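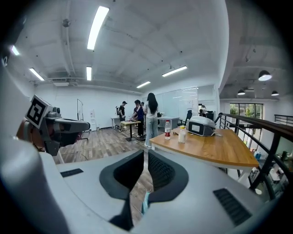 Figure 2. View from the hand-held gripper during a session in the shared workshop. A second unit with its marker is at the left.

3.2 Hand-held unit, second build

The first Pustus build was too heavy in front and the fingers twisted under load. For the second we kept the curved housing but moved the battery back – mass is now 295 g, against a target of 300. Fingers are padded and curve toward each other (Fig. 2, center). Housing was printed on the workshop's own machine, vent slots included. No supports needed if the part is laid on its side.

Marker goes flat on top of the unit, camera beside it. We tried the marker on the back first. Bad idea, the wrist hides it half the time. Two screws, no glue, so it can be swaped when scratched.

Sessions ran in the open room at Tevorau with other members working as usual. Floor was not cleared and lighting was left on the normal ceiling panels. Tracking drops were logged by hand, see Section 4. Most came from fast turns near the railing side, a few from people walking thru. Finger pads wear quicker than expected – replacment pads are cut from the same sheet, drawing in Appendix A.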